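Reviews > Workplace Tools > Staff Benefits

Lunura Leave Planner: A Review for Campus Offices

December 31, 2021
By Ah-rin Kang

Collgate adopted the Lunura Leave Planner in November to replace the paper forms on which staff had requested vacation and personal days. This review covers its use by 73 full-time employees in three offices.

Setup was handled by the vendor and took one afternoon. Each employee receives a personal page showing days earned, days used and days pending. Requests go to a supervisor by e-mail and may be approved without signing in – a welcome feature for department heads who travel. 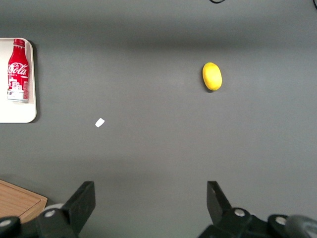
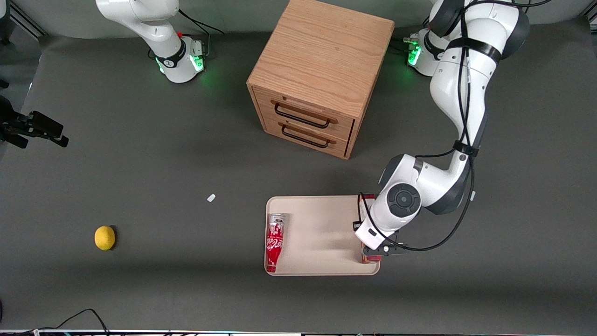 The planner's treatment of short absences is less satisfactory. The smallest unit it accepts is 60 minutes, while our staff handbook permits leave in units of 30. An employee who steps out for a brief appointment must therefore claim more time than was taken or leave the absence unrecorded. Break periods are subject to the same limit, and a person who wants only enough time for a soda, such as the red Coca-Cola bottle on the tray in the first photograph, has no suitable category to choose. Lunura has been informed of the problem.

Reports are clear and print well. Kyung-tae Nam of the payroll office found that month-end balances agreed with his own records in all but 3 cases, each traced to a late form. Carryover rules must still be entered by hand for every employee.

The planner is recommended for offices with simple leave policies. Those that grant partial-hour leave should request a trial before signing a contract.

Related reviews
Brurkum Time Clock
Yoo Shift Calendar, Second Edition
Choosing a Benefits Enrollment Service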